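How Do You Teach a Robot to Clean Up?

By Ka-ming Kan
For readers aged 8 to 11

Think about the first time you used a dustpan and a brush. Maybe a grown-up showed you how to do it. You watched, you tried, and some of the crumbs went under the pan. You tried again, and after some time your hands knew what to do.

A robot does not have a grown-up to copy in the same way. It has motors, cameras and a computer. If you say to it "please sweep this up", the words alone do not tell the motors how to move. So people who work with robots often teach them by showing. In this article I will explain how the showing is done.

A bedroom is a good classroom

The robot in our pictures is called Cornix. It has a head, a body and two arms, a little bit like you. Its lesson is in a bedroom, with a mattress, a wardrobe and a washing machine. The job is a small one: sweep up a bit of trash and drop it in the basket.
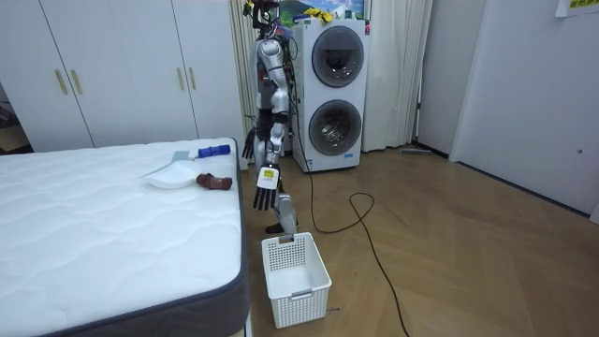

Cornix in the bedroom. The dustpan and the brush are on the mattress, and the basket is on the floor.

Why is this job difficult for a robot? You need two hands, and the two hands do different things. One hand must keep the dustpan still. The other hand must move the brush. If the brush pushes too hard, the dustpan slides away. If it pushes too softly, the trash stays where it is. You feel this in your fingers and you fix it without thinking. The robot must learn it.

Two ways of showing

The first way is to show by hand. The teacher takes hold of the robot's arm and moves it gently through the job, like when somebody holds your hand to help you write the letter S. Inside each joint (the places where the arm bends) there is a sensor. The sensors write down every angle while the arm is moving.

The second way is to show by remote control. The teacher does not touch the robot. The teacher holds controllers, or moves a smaller pair of arms, and the robot makes the same movements. The long word for this is teleoperation. "Tele" comes from an old Greek word which means "far", the same as in "telephone" and "television".

Remote control is useful for jobs with two hands, because the teacher can move both arms at the same time. It also feels strange in the beginning! When you push a toy car with your hand, you feel the floor. With many remote controls you feel nothing, so you must look very carefully.
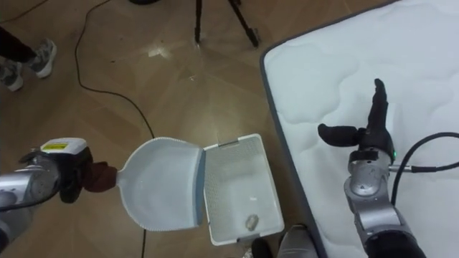

What does the robot keep from a lesson? It keeps two kinds of notes. The first kind is pictures from its cameras, many of them every second. The second kind is numbers: how much each joint is bent, and how far the gripper is open or closed. A computer puts the pictures and the numbers together, so it knows which movement belongs to which picture.

One complete try, from the start to the end, is called a demonstration. One demonstration is not enough. Imagine that you learn to sweep only one crumb, always in the same place. Then one day the crumb is in another place, and you do not know what to do. For this reason the teacher changes small things between the tries – the trash goes a little to the left, or the basket stands a little closer.

For the dustpan job, the plan is to record 40 demonstrations in a day. When the whole collection is finished in December, it should have 1313 of them. That is a lot of sweeping. 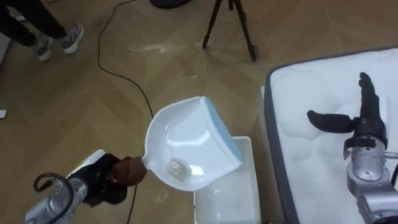 A small clear piece of trash in the dustpan, with the white bin below.

Mistakes are also interesting

Sometimes a try goes wrong. The dustpan turns too early, or the brush falls from the gripper. Some teachers throw these tries away. Other teachers keep a few of them, above all the ones where the mistake is repaired in the end, so the robot can see how to repair it too.

After the lessons, the computer practices with all the notes. This part is called training. It looks at a picture, guesses the next movement, and compares its guess with what the teacher did. If the guess is bad, it changes itself a little and guesses again. Then comes the test: the teacher puts down the controls and the robot must try alone.
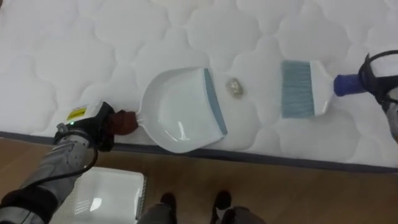
Dustpan on one side, brush on the other, and the trash between them.

Try it yourself: the robot game

You need 2 players, a dustpan, a brush and a crumpled piece of paper.

One player is the robot and closes the eyes. The other player is the teacher and stands behind. The teacher may hold the robot's wrists and move them, but may not speak. Can you sweep up the paper in 60 seconds?

Now play again, but this time the teacher may only speak and may not touch. Which way was easier? Write down the words that you used the most. Then change places, and move the paper to a new spot before you start.

Words to remember

Gripper: the part at the end of a robot arm that holds things.
Joint: a place where the arm can bend or turn.
Sensor: a part that measures something, for example an angle.
Teleoperation: moving a robot by remote control.
Demonstration: one try that is recorded for the robot to learn from.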